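Chapter 4
Colour and Sign in the Shared Building

After this chapter the reader should be able to explain why a waste container needs a sign, to compare the use of colour with the use of drawn symbols, and to plan a simple labelling system for one floor of an office or a guest house.

4.1 An old question

The wish to keep rubbish apart is much older than the plastic bin. In the town rules of Stekaddale, written down in 1413, the butchers had to carry their remains to one pit and the people who worked with leather to another. Each pit was marked with a painted post, as most inhabitants could not read. We do not know how well the rule was obeyed. A later page of the same book repeats it with a higher fine, and this lets us suspect that the first fine was too low.

What interests us in this case is the painted post. The town did not ask its people to learn a list by heart. It put the information at the place where the decision was made, and in this book we will call such information a point sign. Its opposite is the distant sign: the poster in the entrance hall, the letter from the owner, the page in the welcome folder.

4.2 Point signs and distant signs

Meenakshi Krishnan and Baltazar Salinas compared both kinds in the offices of the firm Sosteo. On the first floor the staff received a clear letter with a table of materials. On the second floor they received no letter, but every container was given a coloured lid and a symbol. After 45 days the bags of both floors were opened and weighed. The share of wrongly placed material was lower on the second floor, although several persons there said in the interviews that they had never noticed the symbols.

This last remark should not surprise us. A person with a cup in the hand looks for roughly one second, and afterwards remembers nothing of it. The sign has worked all the same – it was only not remembered.

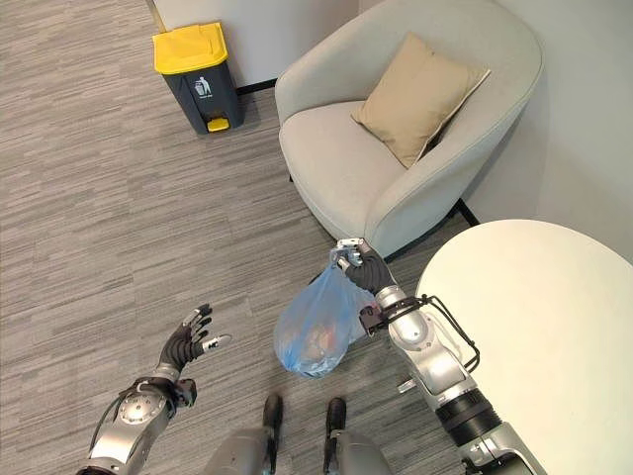 Colour is the quickest part of a point sign, but it is also the part that changes most from one country to another. A visitor who learned at home that brown means food will bring this habit with him, and he will follow it until something stops him. For this reason a drawing is normally added to the colour. A small pedal bin with a yellow lid and a dark grey body tells the stranger very little by its colours alone, while the white figure on its front, dropping something into a bin, can be understood at once. Such a figure says that waste goes in, but it does not say which waste. How to draw this second message is the subject of section 4.3, where we follow the work of Muireann McGrath on symbols for paper, glass and food.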